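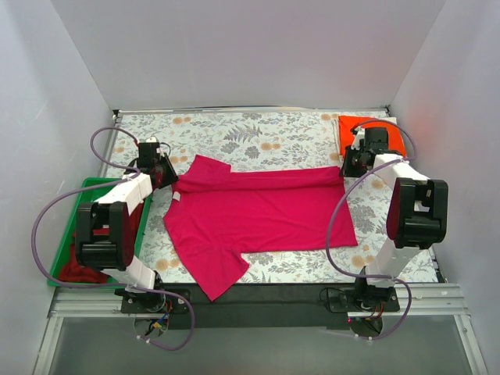
Issue 6

WERNO AND THE MOON POST
Words by Yuxi Ye, pictures by Miklós Kiss
Comic album, ages 6 and up

Werno is a very small postman with a very large bag, and his round takes him to the far side of the moon and back before breakfast. We have been waiting for this second album since April and it is a joy from start to finish!

The story picks up where book one left off, with the Udau lighthouse gone dark and a parcel that hums whenever anybody tries to put it down. Werno's old friend Dong, a night heron with strong views on stamps, comes along for the whole trip this time (he only had four pages in the first book, and we had letters). Miklós Kiss draws the moon villages in soft blues and greys, then goes wild with colour when the parcel finally opens – my daughter went back to that double page every night for a week.

Younger readers can follow most of it from the pictures alone. The speech balloons are short and the lettering, by Meifang Ren, is big and clear. There is one slightly spooky bit in the tunnel, over quickly.

Format: hardback, stitched binding, full colour
Publisher: Cidanis
Print run: 2000 copies
Weight: 840 g
Language: English
Also in the series: Werno and the Tin Whale (book 1)

Copies ordered by Monday noon go out the same day. The fold-out map of Udau comes tucked inside the back cover – do check for it before you lend the book to anyone.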